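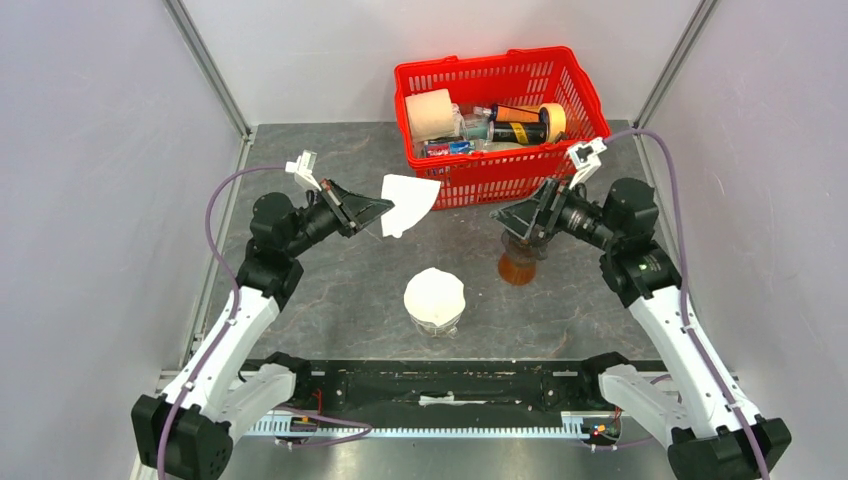

A red shopping basket packed with household basics, including a roll of yellow masking tape and a thick paper roll. A white paper coffee filter is just above the counter.

Skukby's basket shelf is back, and it's bigger this winter

27 Dec 2019

If you walked past the old Kuo hardware store on Nirport Street this month and wondered why there were red shopping baskets lined up along the front wall, good news: the Skukby basket shelf is open again, and it's already busy!

The idea is wonderfully simple. People who have just moved into a first apartment, or who are starting over after a fire or a long stay somewhere else, can pick up a basket filled with the small stuff that every home needs and that hardly anyone remembers to budget for. Paper towels, tape, coffee filters, a bottle of something to wipe the counters with. You take the basket home, put everything away, and bring the basket back whenever you're next in the neighborhood.

Chi-keung Tam started the shelf in November of last year with three baskets and a folding table. This season's goal is 90 baskets by the end of winter, and the packing crew is well on its way.

"The first week I moved here I had a coffee maker and no filters," Tam said. "I drank tea for days, and I don't even like tea. So filters go in every basket, no matter what else we have."

What goes in around the filters changes from week to week, depending on what comes through the door. One basket might lean toward cleaning supplies and the next toward the kitchen drawer. Tall things go along the back, flat packages get tucked down the front, and tape fits pretty much anywhere there's a gap. Tam likes to put the coffee filters in last so they don't get crushed under a bottle — a lesson from last year, when a whole batch went out looking like crumpled napkins.

The big boost this time came from Zinwood, the office supply shop two doors down, which handed over 1,000 filters and a stack of masking tape when it cleared out its back room. That's a lot of coffee! The shop is also letting people leave donations at its front counter during regular hours, so you don't have to catch the shelf while it's open.

Right now the crew could use dish soap, sponges, light bulbs and paper towels in any size. Opened packages can't be accepted, but single rolls are fine, and so are odd brands and last season's packaging. Spare shopping baskets are very welcome too, in any color, as long as the handles are sound.

Packing takes place on Saturday mornings, and a basket takes 15 minutes or so the first time you try it and a good deal less after that. Kids can help with the lighter items. The shelf will be closed on New Year's Day and open as usual for the rest of the week.

To request a basket, stop by and give a first name and the general size of your household. There's no form to fill out. Baskets can also be set aside for a friend or neighbor who can't make it in — just ask at the front.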